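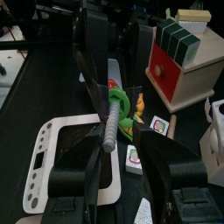
Search this site Enter keywords Go

Progress Report to the Liapis Fund
Nirklow Play Library — Toy Sorting and Renewal Project
Nov 18, 2024

Purpose of this report

This report describes the work carried out by the Nirklow Play Library during the second reporting period of the grant. It covers the sorting of the pretend-play and construction collections, the condition of the items reviewed so far, spending against the approved budget, and the work planned for the remainder of the grant term.

Background

The Play Library lends toys to families and to home daycare providers in the Nirklow area. At the time of application, most of the small plastic items were stored in mixed bins. Families often received sets with missing parts, and returned sets could not be checked properly at the desk. The grant was awarded so that the collection could be sorted, cleaned, matched into complete sets and repacked in labeled bags.

The target agreed with the Fund is 200 complete sets ready for lending by the end of the grant term. The interim target for this period was 100.

Progress in this period

A total of 135 sets have been sorted, checked and repacked. The interim target has therefore been met, and work on the second half of the collection is under way.

Sorting takes place on the black tables in the rear room. The dark surface was kept on the advice of the staff, as pale and bright-colored pieces are easy to see against it. Items are spread out by kind, matched with their parts and then passed on for cleaning. Mixed lots are handled as they come out of the bins, so kitchen items, play food and tools are frequently on the table together until the matching step is complete.

Construction and tool toys

The oversized screws and nuts have required the most attention. The gray screws have deep threads that collect dust and crumbs, and each one is now brushed along the full length of the thread before it is washed. Nuts are tried on a screw as part of the check. A nut that binds or slips is set aside, and the pair is not returned to lending until a good match has been found. Green nuts are the color most often found in the bins; several other colors listed in the original catalog are in short supply.

Toy hammers are checked for a firm joint between head and handle. Those with wooden handles are wiped with a damp cloth and are not placed in the wash basin.

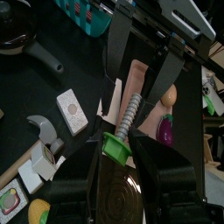

Pretend kitchen and play food

Play food is being regrouped into small market and kitchen sets. Vegetables such as the purple eggplant are popular with borrowers and are generally in good condition, though printed or painted surfaces on older pieces have begun to wear. Eggs are the item most often missing on return. The new packing list gives them a line of their own so that they are counted both at checkout and at return.

Frying pans are inspected for cracks where the handle meets the pan. Baskets and trays are included in a set only when all of its food pieces will fit inside, which has reduced the number of loose items coming back to the desk.

Items withdrawn

Pieces with sharp edges, split seams or loose small parts have been withdrawn. Single parts that are sound but have no match are held in a spare-parts drawer — this has already allowed a number of incomplete sets to be returned to use without new purchases.

Spending

Spending is within the approved budget. Storage bags and label stock were purchased from Plovus as planned. The order for replacement nuts and play food, placed with Jelell, was delayed by the supplier and will be charged to the next period. No transfer between budget lines is requested.

Difficulties

The main difficulty has been time. Matching parts from mixed bins is slower than estimated in the application, and the construction toys in particular cannot be hurried. The rear room was also unavailable for 3 days during repairs to the heating. Sorting hours have been extended on weekday afternoons to make up the lost time.

Catalog numbers on some of the older sets are no longer legible. These sets are being renumbered, and the earlier records will be kept until the whole collection has been checked.

Work planned for the next period

Sorting of the remaining pretend-play bins will continue through December. Once the Jelell order arrives, incomplete screw and nut sets will be filled and packed. The revised packing lists will then be printed and placed inside each bag, with a copy held at the desk.

The Play Library asks the Fund to note the progress reported and to approve release of the next payment under the terms of the grant agreement. The updated set list and copies of receipts are attached separately.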